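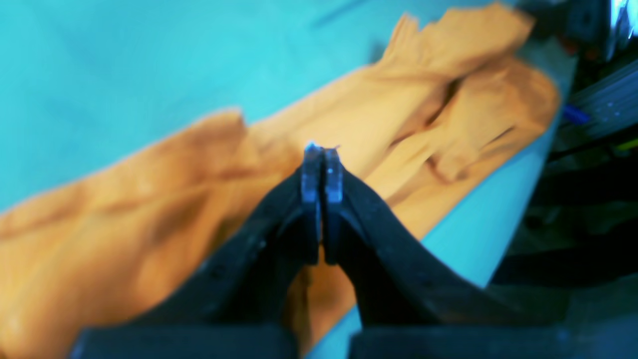
L'atelier Ekinci, installé à Drandirville, lance Salia, une gamme de linge de table et de cuisine en coton lavé. Torchons, serviettes, chemins de table et nappes sont coupés et ourlés sur place, puis lavés une première fois avant d'être pliés et mis en vente. Le linge est conçu pour être utilisé sans repassage, et un orange chaud, entre la moutarde et la mandarine, comme celui du tissu froissé étalé sur la table, ouvre le nuancier. Les autres teintes de la gamme sont un écru, un gris ardoise, un vert olive et un bleu délavé, soit 5 coloris au total, disponibles pour tous les articles.

La gamme a été mise au point à partir du mois d'août, après plusieurs demandes de restaurateurs et de chambres d'hôtes qui souhaitaient un linge mat et souple, facile à remettre en service entre deux repas. L'atelier fabriquait jusque-là du linge blanc, principalement pour l'hôtellerie. Il a conservé les mêmes machines à coudre et la même table de coupe, mais a changé de fournisseur de tissu et revu l'ordre des opérations : le lavage se fait désormais après la couture, ce qui donne aux ourlets un aspect légèrement gondolé. Cet aspect est voulu et ne constitue pas un défaut de fabrication.

Salia comprend quatre articles. Le torchon est vendu à l'unité ou par lot de trois. La serviette de table est vendue par lot de quatre. Le chemin de table existe en une seule longueur. La nappe est proposée en trois formats, carré, rectangulaire et rond, le plus grand convenant à une tablée de 16 personnes. Les torchons et les chemins de table portent une attache cousue dans l'ourlet, qui permet de les suspendre à un crochet. Les serviettes et les nappes n'en ont pas.

Entretien

Le linge se lave en machine à 40 degrés avec des couleurs proches. Il est conseillé de laver les pièces orange séparément lors des premiers passages. Le séchage à l'air libre est préférable. En sèche-linge, choisir un programme doux et sortir les pièces dès la fin du cycle. Les nappes peuvent être pliées encore légèrement humides, lissées à la main dans le sens de la longueur, puis dépliées et laissées à plat sur la table. Le repassage reste possible à fer moyen, sur l'envers. Ne pas utiliser d'eau de Javel ni d'adoucissant, ce dernier réduisant le pouvoir absorbant des torchons.

Un service de reprise accompagne le lancement. Les pièces décousues peuvent être renvoyées à l'atelier, qui refait l'ourlet ou l'attache sans frais pendant les deux années suivant l'achat, dans la limite d'une réparation par pièce. Les articles doivent être envoyés propres, avec la preuve d'achat. Les taches et les décolorations ne sont pas prises en charge. Les chutes de coupe sont vendues au poids à l'atelier, par sacs de coloris mélangés.

Disponibilité

La gamme Salia est en vente à l'atelier Ekinci et dans les magasins Trondo, qui proposeront dans un premier temps les torchons et les serviettes. Les chemins de table et les nappes les rejoindront au cours de l'hiver. Les professionnels peuvent commander directement auprès de l'atelier, qui prévoit un délai de livraison pouvant aller jusqu'à trois semaines pour les nappes. Un échantillon de chaque coloris leur est adressé sur simple demande écrite.

À propos de l'atelier Ekinci

L'atelier Ekinci confectionne du linge de maison à Drandirville. Il travaille pour des hôtels, des restaurants et des particuliers, et réalise des pièces sur mesure à partir des tissus disponibles en stock.

Communiqué diffusé le 27 décembre 2020.
Contact presse : atelier Ekinci, service communication, Drandirville.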